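From: Miranda
To: Irelham tableware list
Subject: Re: [irelham-table] Crazing, and whether to keep using the plates
Sent: December, 9:10 PM

Replying to the question from last night, quoted here for those on the digest.

> I have inherited most of a dinner service from Zastivitz. The plates
> are in good shape except that several of them have fine lines all
> through the glaze. You can see them when you tilt the plate to the
> light but you can't feel them with a fingernail. One has gone a bit
> brown in the middle. Are these still okay to eat off, or are they
> for the wall now? And is there any way to get the brown out? My
> sister says bleach. I would like a second opinion before I do that.

Your sister is not alone, but please don't use bleach. It gets through the lines into the clay body and you can't rinse it all out again. What happens later is that salts form under the glaze and push bits of it off from below. I lost a soup plate that way. It looked fine for months and then the rim started to flake.

First, what the lines are. The glaze and the clay shrink at different rates when they cool, and if the glaze is under too much tension it cracks in a net pattern. Sometimes that shows up right out of the kiln and sometimes it takes decades. Earthenware also takes up moisture from the air and swells a little, which has the same effect. A plate that has been in a damp cupboard will often have more of it than its twin from a dry one.

Second, whether you can eat off them. My own rule is that a crazed earthenware plate can hold dry things: bread, cookies, fruit with the skin on. I don't put gravy, salad dressing or meat on it. The brown patch on yours is most likely old fat that went in through the cracks, and if fat can get in, so can other things. Separate from that is the question of lead. Older decorated ware can have it in the glaze or in the colors, and red, orange and yellow are the ones people worry about most. The home swabs will catch a bad one but a clean result doesn't prove much. If you want to use the service daily, send one piece to a lab.

Third, the brown. Use 3 percent hydrogen peroxide from the drugstore. Soak the plate in plain water overnight first so that the clay is already full, then move it to the peroxide in a plastic tub with a lid. Check it every day. Mine took 4 days, and a bad one took 9. When it's done, soak it in clean water again, changing the water each day for as long as you had it in the peroxide. Then let it dry for much longer than you think it needs. Don't do any of this to a plate with gilding or with color painted on top of the glaze. If you can feel the pattern as a slight ridge, assume it's on top.

For everyday washing, I do mine by hand, in lukewarm water with ordinary dish soap. No dishwasher for anything crazed. I used to dry them with a towel and put them straight back in the stack, and I think that was the cause of the musty smell I wrote about in the spring. Now they stand on edge overnight.
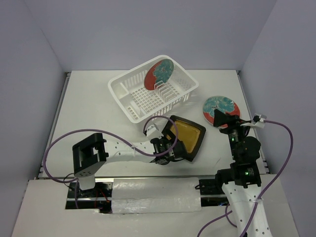
Round plates with the red rim and blue floral pattern, the square yellow dish, and the slatted rack.

The rack matters more than I expected. Wire ones with the coating worn off leave gray marks on a light glaze, and those are a nuisance to remove. Plastic doesn't mark. Zusto used to sell felt rounds to go between plates in a stack, and 10 of them came in a pack, but I haven't seen them lately. Coffee filters do the same job. I wouldn't stack more than 4 crazed plates together in any case.

One more point about the oven. Someone here said a while ago that you could bake the fat out at a low heat, 70 degrees Celsius, over a whole afternoon. I tried it on a saucer that was already chipped. It did sweat some grease, which I wiped off, and the smell in the kitchen was bad. It also seemed to me there were more lines afterward than before. I would leave that one alone unless the plate is past caring about.

Could you tell us what mark is on the back of yours? There were at least two changes to the clay at Zastivitz, and the later ware is harder and crazes less. If the foot ring is unglazed, put a drop of water on it and say whether it soaks in. That would tell us most of what we need.

Miranda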